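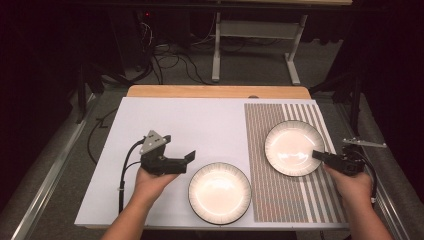
January, notebook of the table-setting bench, Drastevden

Continued from the page before. I write this entry longer than usual, as Þröstur Vestergaard asked me to put down what the work is like now and leave the technical part for the other book.

The task is the same as before: plates, bowl, striped mat. The person holds one gripper in each hand and sets the table with them. Later the Cloren arm in the canteen should do the same from what it learned. Goal for this month is 300 good runs. Today we added 23, of which 2 I will look at again before I accept them.

Changes for the people

Before, the canteen staff at Salley laid the places by hand before lunch and talked with each other meanwhile. Now two of them come to us in the morning in turns and the others stay in the kitchen. Those who come like that it is calm here. Those who stay have told me that the morning is shorter of hands, and I think they are right. I have passed this to Þröstur and he will ask for one more person on the early shift.

A thing I did not expect is how much the staff know that is not in our instruction sheet. For example, one never takes a plate in the middle, one takes the rim. The sheet said "grasp the plate", no more. I have corrected it. Also they turn the mat first and only then bring the plate, while our sheet had it in the opposite order. Their order is faster and I changed this too.

They ask me often if the arm will take their work. I answer what I was told, that the hours will be moved to serving and to the dish room and that no contract is ended. But I am not the one who decides, and I say this also. I would prefer that somebody from the office comes and answers it directly.

Wrists and pauses

The grippers are not heavy when you pick them up but they become heavy. After about 6 runs without stopping, the hand begins to turn inward and the fingers meet the rim at a bad angle. I see it in the recordings before the person says anything. So from now on: short pause after every fifth run, also when the person says it is not necessary. The cables should go along the forearm and down, and not across the mat.

The bowl

Plates go well. The bowl is harder, as its wall is curved and the fingers are flat. Yagi's advice was to come from the side and tip the bowl on its edge before lifting. In my own trials the tipping is easy to start, but it is difficult to know how hard I press, because I feel the handle and do not feel the bowl. The staff have the same complaint. With the bare hand they would never think about it.
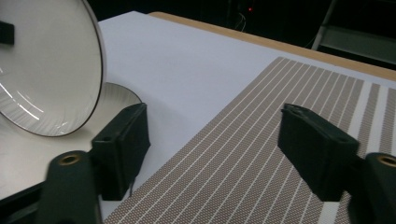 To do

Print the corrected sheet, big letters, and hang it by the bench.
Ask Yagi if softer finger pads can be had, and in what thickness.
Look again at the 2 doubtful runs.
Write the pause rule in the schedule so that it is counted as working time.
Ask Þröstur for a date when the office can come and speak with the canteen staff.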